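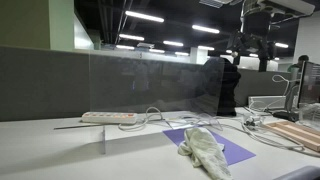 Desk reset crew wanted, Siltside hall, evenings

Posted 12/03/2018

We need people to clear, wipe and put back desks. Evening work, paid hourly, start as soon as you can. No experience needed but you do need to be tidy and able to leave other peoples things alone when the list says leave them.

Siltside is one big open hall with desks in rows and partitions along the backs. Dark ceiling, white desks, grey partitions. Firms and small groups rent desks by the day or the week. They go home, they leave stuff. Clear screens, cloths, coloured sheets, extension leads, chargers, mugs, half a sandwich. By morning the next lot want a clean desk with power that works. That gap is the job.

We currently have seven on the crew and it isn't enough. 100 desks on the floor, more going in upstairs in June.

What you'd be doing

Clearing desks at the end of the day. Cloths go in the wash bag, any colour, doesn't matter if it looks clean. Plastic and card sheets flat in the tray, not rolled, not folded. Paper scraps, even tiny ones, go in the envelope for that desk number and not in the bin. Somebody's tiny scrap had a door code on it last autumn and we had a long morning of it.

Untangling cables. There is a lot of this. Thin ones especially, they get in a knot at the back behind the screens and people just push the knot further back. Unplug at the strip first, then untangle, then coil loose and tie. Don't wrap them tight round your hand. Josphat will show you how he likes them coiled and he is right, so do it his way.

Power strips. Back of the desk, against the partition, sockets up. Wipe with a dry cloth only, switched off at the wall. If a strip is cracked or smells hot, red tag on it and tell whoever is running the shift, do not put it back.

Clear screens. These are the see-through panels that stand up on the desks. They show every finger mark. Hold by the edges, two hands, lift off the foot, wipe both sides, back on the foot. Check from the side with the lights behind you becuase from the front you will think it's clean and it won't be. They do fall over if the foot isn't straight. A scratched one gets reported, no blame, we just need to order.

Wiping down. Desk tops, front edge, top trim of the partition (everyone forgets the trim). Spray goes on the cloth and never on the desk.

Lost property. Bag it, desk number on it, in the cupboard by the back stairs. Phones and keys go straight to Idrisa.

Hours

Monday to Friday, 6.30pm to 10pm. You can do two evenings or all five, tell us which. One early Saturday a month, 7 till 11, for the deep clean, everybody does that one. Changeover week in June is longer hours and we pay extra for it, please don't book holiday then if you can help it.

Pay

Paid every fortnight into your bank. Hourly rate is on the form, same rate for everyone on the crew, goes up once you've done 40 shifts. Saturdays a bit more. Paid break of 20 minutes, tea and coffee there, bring your own food. Bus fare home covered if you finish after the last 600 bus, keep the reciept.

Who we want

People who turn up. If you're going to be late send a text, that's all we ask.
OK on your feet for a whole evening. Some bending under desks for plugs.
Able to read a short list and follow it.
Careful hands.
Over 18 as it's late working.

Nice to have: cleaning or hotel work, stage crew, shop fitting, anything where you packed up after other people. Driving licence handy for the Flukinholm run but only two of the crew do that.

If you need adjustments, say so on the form and we'll sort it. Two of our present crew don't do the under-desk work and it's fine, we split the list differently.

How the evening goes

Sign in at the side door, not the front, front is locked from six. Pick up trolley, cloths, bags, tags. Gladys Shemweta gives out the rows. You work in pairs, one clears and one wipes, swap at the break. Some desks have a yellow KEEP card, meaning the renter has paid to leave things set up overnight. Do not touch a KEEP desk. Not even to straighten it. Not even the cables.

Last half hour is checks. You check another pair's row, they check yours. Then trolleys back, cloths in the machine, sign out.

New starters get three paid training evenings with Josphat Lukumay or Gladys. First evening is nearly all cables, sorry.

Who we are

Nyamweya is a small cleaning and set up firm. We do Siltside, the Cirkberg studios and the meeting rooms at Flukinholm. This advert is for Siltside only. If you'd prefer Cirkberg put that in your message, there may be something later in the year, can't promise.

How to apply

Forms at the Siltside front desk, any weekday before 5. Fill it in there or take it away. No CV needed, just where you've worked and somebody we can ring. Or leave your name and number with reception and Chepkoech Ogola will ring you back, usually the next day, usually in the afternoon.

Short chat first, ten minutes or so, then a trial evening (paid). On the trial you'll do one row with somebody from the crew. Wear flat shoes and something you can kneel in. We supply aprons and gloves, gloves come in small and large, medium is on order.

Please bring to the trial: photo ID, bank details, proof you can work in the UK. We can't pay you without these and payroll won't chase.

We'll take people on as they come so no closing date, once we've got enough the notice comes down.

Questions about shifts to Chiến Vương, questions about pay to Chepkoech. Both can be got through reception. Not by email please, the inbox is a mess at the moment.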